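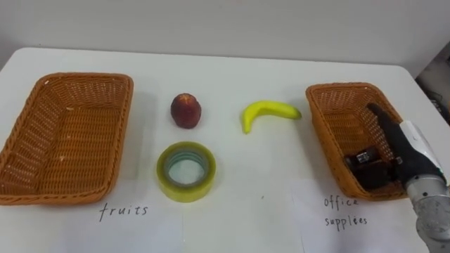

Okay, basket thread! I have been sorting my whole life into wicker for a week and I have things to say. (1/)

---

Background: I rent a one-room place over a bike shop in Drodthorpe, and everything I own ends up on the same white table. Mail, keys, lunch, the tape I was using three days ago. I eat there, I work there, I wrap packages there. It's a great table and it was driving me up the wall. (2/)

---

So on Saturday I went to the Flimley flea market with 21 dollars in my pocket and a promise to myself that I'd only buy things that hold other things. I came home with four dollars and wicker!! (3/)

---

The rule is so simple that I'm a little embarrassed to post it. Food goes in one basket, desk stuff goes in the other. Whatever is on bare table at bedtime has to pick a side before I brush my teeth. (4/)

---

Fruit first, because fruit is what got me started. I used to keep it in a deep ceramic bowl and I'd lose whatever was on the bottom until it announced itself. A wide shallow basket means everything sits in one layer and I can see all of it from the couch. I've eaten more peaches this week than in all of July (well, peaches and nectarines, I grab whichever smells better). (5/)

---

Bananas, though. I go back and forth on bananas! They make everything near them ripen faster, so half the time mine stays out on the table by itself like it's been sent to the hall. If you've got hard peaches you want to eat tomorrow, put them together. If they're already soft, keep them apart. (6/)

---

Packing tape is the one that really breaks my system. I ship a few things a month (old cassette decks, mostly, and the parts that come out of them), so the roll travels all over the room. Technically it's desk stuff. In practice it spends its life lying flat next to something edible. (7/)

---

Oh, and store your tape lying flat, by the way! If you stand it on its edge on a slick table it goes for a walk. I once found mine behind the radiator and the heat had turned it into one solid sticky donut. (8/)

---

Also tape-related: fold the end over on itself, a little tab the width of your thumb, every single time. I learned this from a clerk at the Grarkberg post office who watched me scratch at a roll with my fingernail for what felt like an entire season. Changed my life. I think of that person constantly. (9/)

---

Desk basket notes. Heavy, blocky things go toward the front so I can grab them without digging. Flat paper goes along the back. Pens do NOT go in loose, they poke through the weave and hang there like little stalactites, so mine live in a jam jar that goes in the basket. (10/)

---

Someone asked if wicker is a pain to clean. A bit! Crumbs and dust love the corners. I take mine to the window, flip it over, give the bottom a few good smacks, then go over the inside with a dry paintbrush (the cheap 99-cent kind is perfect, the bristles get right into the weave). (11/)

---

If it's really grubby, use a damp cloth with one drop of dish soap, then let it air dry all the way before anything goes back in. Don't soak it and don't park it on a heater. Dried-out wicker gets crackly and starts shedding bits in your peaches. (12/)

---

And line the food one if you're going to put soft fruit in it! The weave can leave little dents, and a dent turns into a brown spot. A folded dish towel is plenty. I keep taking my towel out to wash it and forgetting to put it back, so do as I say. (13/)

---

How to check a used basket before you buy: run your hand along the rim all the way around. The rim goes first. If it's wobbly or the wrapping has come undone, everything under it is next. Then set it on something flat and push on each corner to see if it rocks. Then smell it. Yes, in front of people. (14/)

---

I like rectangular ones for a table, too. Round baskets are gorgeous but they waste all the space in the corners, and you can't push them up against a wall and get your table back. Two rectangles with a clear stretch in the middle gives me somewhere to put a plate AND a laptop. Luxury! (15/)

---

The sizes don't have to match either. I was hunting for a perfect pair for ages, and then I figured out that I own way more of one kind of stuff than the other, so why would I want them the same? (16/)

---

Next project is the shelf over the sink. It currently holds over 297 rubber bands, a Neagu tea tin with no tea in it, and a candle I'm scared of. Pray for me. Tell me what's on your table right now, I really want to know! (17/17)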